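Zusa two-arm collection kit: a grudging review

I run a small robot learning group, five of us, and for most of February we had the Zusa kit on trial. The sales page says you can go "from box to dataset in an afternoon". I have heard that before, and I went in expecting to dislike it. I ended up disliking different parts from the ones I'd expected.

We gave it a dull job on purpose. Paper cups, a small wire holder, two arms, one plain table.

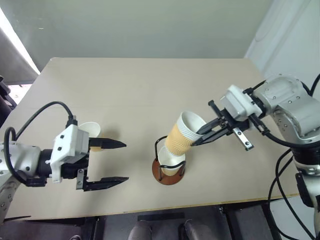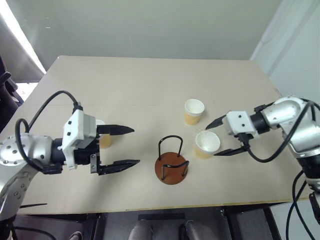
Cups sound easy and they are a pig. Squeeze too hard and the wall folds. Come in at a slant and the bottom catches on whatever rim it meets. If a collection kit is any good, you should be able to drive it through that sort of fiddly contact without swearing, and the recording should hold enough for a model to learn from later.

First, what you pay for. Zusa sells the recording software, the hand controllers and a head camera mount. You bring your own arms and grippers. Read that bit twice, as one of my colleagues didn't and spent a morning looking for a second crate. The controllers are light and the triggers have a decent pull, but there is no sense of force at all. You close the fingers by eye. With a paper cup this matters a great deal, and the manual's advice is to "develop a feel", which is a strange thing to say about a device that gives you none.

Setup took us most of two days. The afternoon in the advert must be somebody else's. Pairing the left controller was quick, the right one dropped out until we moved the receiver off the floor, and the camera calibration wanted a printed board that isn't in the box.

Once it was going we recorded 487 attempts. We kept 183. I want to be fair about that figure, as a good part of the waste was ours. We had two people driving who didn't agree on how to do the task, one of them always bringing the cup in straight from above and the other coming from the side, and I let it run on too long before sorting it out. But a lot of it was the software. The kit marks an attempt as good when you press the thumb button, and the thumb button sits exactly where your thumb rests. We threw out 42 recordings for that alone. There is an undo in the menu, three clicks down, and by the time you've put a controller aside to reach the mouse you have lost your place.

The review screen is the best thing in the package. You can scrub through an attempt with both arms' joint readings under the video, cut off the dithering at the start, and add a note. It's fast, it never crashed on us, and the notes come through in the export. I'd happily buy that part by itself. Zusa won't sell it by itself, I asked.

The claim I trust least is "diversity scoring". After each batch it gives you a number for how varied your examples are. Ours went up nicely. Then Ivana Painemal, who does our training runs, looked into it and found she could push the score up by nudging the head camera between attempts while the cups stayed put. So it rewards you for a wobbly mount. A change of viewpoint is worth having, but I want to know whether the objects moved and whether the arms took different routes to them, and one number that lumps everything together tells me very little. We ended up keeping our own sheet of starting positions, in pencil, which is what we did before.

As for whether the examples are any use, I can only say so much. We trained one model on the kept set. It reaches for a cup sensibly when the cup starts in a place we'd covered, and goes vague when it doesn't. I'd expect that from a set this size, whoever made the kit.

We had the Grovley kit before this one. Its controllers are worse, its review screen is dreadful, and it costs a good deal less. If you already have someone who can write a decent playback tool, I'd still start there.

Support answered within a day, politely, and told us a movable thumb button is "on the roadmap". I'll look again when it's on the controller.

Good: review screen, export, light controllers.
Bad: thumb button, no force feedback, the score, the missing calibration board.
Would I buy it: at the trial price, perhaps. At the full price, no.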